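Troneo en el club de robótica: reseña después de un trimestre

9 de diciembre

Llevo el club de robótica de un instituto y desde noviembre usamos Troneo, un simulador para programar brazos robóticos sin tener el brazo. El español no es mi primera lengua, así que pido paciencia con alguna frase. Pagamos 348 euros por la licencia de aula, que vale para un curso entero.

La instalación es correcta, pero no rápida. En los ordenadores nuevos del aula no tuvimos problema. En los viejos, el programa se abre y después piensa mucho tiempo – los alumnos aprovechan para hablar de otras cosas. Recomiendo bajar la calidad de las sombras desde el primer día, en el menú de vídeo.

Lo mejor es el editor de movimientos. Se escribe una posición, se pulsa un botón y el brazo va allí. Antes trabajábamos con Parnlow, que es gratuito, y mis alumnos perdían la mitad de la clase buscando un paréntesis. Con Troneo el error se marca en rojo y lleva el número de línea. Los mensajes están traducidos al español, aunque algunos de manera extraña: «pinza infeliz» significa que los dedos no llegan al objeto.

Las habitaciones de ejercicio me gustan más de lo que esperaba. No son laboratorios blancos, son casas con muebles, puertas, cuadros en la pared y cosas raras encima de la mesa. En el ejercicio que hacemos ahora, la pinza de dos dedos empieza abierta encima del suelo, al lado de la mesa, y hay que llevarla hasta un objeto. 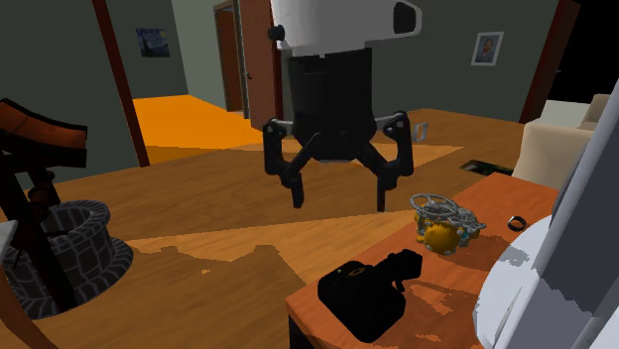 El contacto es la parte más débil. Con objetos de forma simple la pinza se comporta bien, pero con los irregulares a veces el objeto salta sin razón. Un grupo del club repitió el mismo agarre 100 veces con el mismo código y consiguió 97, que para nuestra competición interna es suficiente. Otro grupo, con una pieza más complicada, se quedó en 50.

El manual es corto y le falta un capítulo sobre la cámara. Escribí al soporte y contestaron al día siguiente, con amabilidad y con un archivo de ejemplo que funcionaba.

¿Lo compraría otra vez? Para un club con ordenadores decentes, sí. Para alumnos que empiezan desde cero, yo haría primero unas semanas con bloques. En enero renovamos los equipos viejos y probaremos el modo de dos brazos, que hasta ahora no hemos podido abrir.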